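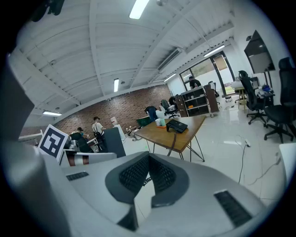

Trerano Opens Shared Workspace in Former Harasym Building

5 August 2019

Trerano has opened a shared workspace on the ground floor of the former Harasym building. The space is meant for small firms, repair people, product designers and anyone else who needs more room than a spare bedroom but less than a full lease. Membership is open now.

The building was used for storage for many years and had been closed to the public. Trerano took over the ground floor in November and kept the main room as one large open area. The exposed red-brown brick wall was cleaned and left bare. The floor is white tile, chosen so that spills and dust can be mopped up at the end of the day. Glass windows at the far end let in daylight, and new overhead lighting covers the rest of the room.

Furniture from Illska

The tables come from Illska, a furniture maker that supplies offices and cafes in the area. The model in the main room has a warm brown wooden top on thin black metal hairpin legs. Illska delivered 12 of them for the opening. They are light enough for two people to carry, and members may move them as they need to. Tables go back to their places before closing.

Members told Trerano during the planning stage that they did not want assigned desks. They wanted a place to set down a case, plug in, have a coffee and get on with the work. The tables in the middle of the room are first come, first served. Workstations along the side can be booked by the day or by the week. There is a shelving unit in the main room, and a water dispenser stands in front of the brick wall. Cups are kept in the kitchen. Members wash their own.

Membership and hours

Three kinds of membership are offered. The day pass covers the open tables. The monthly membership adds a shelf and use of the bookable workstations. The team membership is for groups of up to six and includes one fixed workstation. Prices are listed at the front desk and on the Trerano website.

The workspace is open from 8 a.m. to 9 p.m. on weekdays and from 10 a.m. to 4 p.m. on Saturdays. It is closed on Sundays. Monthly and team members can ask for a key card for early access.

Loud cutting and sanding are not allowed in the main room. Members who need to do that kind of work can use the closed shop at the back of the building, which has its own entrance and dust collection. A short safety talk is required before first use. Paint and solvents must be stored in the metal cabinet in the shop.

Next phase

Work on the second floor will begin in November. Trerano plans to add 2,000 square feet there, with 2 meeting rooms and a quiet area for phone calls and desk work. The ground floor will stay open during construction. Members will be told ahead of time about any days when the stairs or the rear entrance are blocked.

Storage upstairs will be handled by Gresero, a local shelving company. Lockers will be offered to monthly and team members first, and any that are left will be rented separately.

Over 600 people signed up for news about the project before the doors opened. Anyone on that list can use the workspace free for one day by showing the sign-up email at the front desk. The offer is good through the end of September.

Tours

Tours of the workspace are given every Thursday at 5 p.m. and last half an hour. No booking is needed for groups of fewer than eight. Larger groups, schools and members of the press are asked to write ahead through the contact form on the Trerano website. Street parking is available on both sides of the building, and there is a bike rack by the main entrance.

About Trerano

Trerano runs shared workspaces for small businesses and independent workers. The Harasym building is its second location.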